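Looking After the Kitchen at the Parish Hall

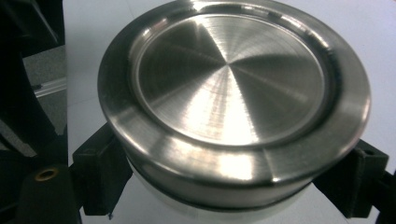
A round stainless steel lid with a polished rim.

These tips are for anyone cooking after the liturgy or during a fast. They were put together by Samina Shaikh for the Mirani parish hall and revised in September.

Keep fasting pots apart. Use the pots on the lower shelf for beans, lentils and other meals without meat or dairy. Return them to the same shelf when dry.

Soak beans overnight in plenty of cold water. Drain and rinse them before cooking.

Remove candle wax from tablecloths by letting it harden, then lifting it with a dull knife. Put plain paper over what is left and press with a warm iron. Change the paper as it soaks up the wax.

Wipe brass candle stands with a soft, dry cloth. Do not use kitchen scouring powder on them.

Wrap blessed bread in a clean cloth kept only for that purpose. Crumbs go back to the sacristy, never in the trash.

Sweep up charcoal ash only when it is fully cold. Leave it in the metal bucket for 2 days first.

Questions about the stove go to Daniyal Hayat.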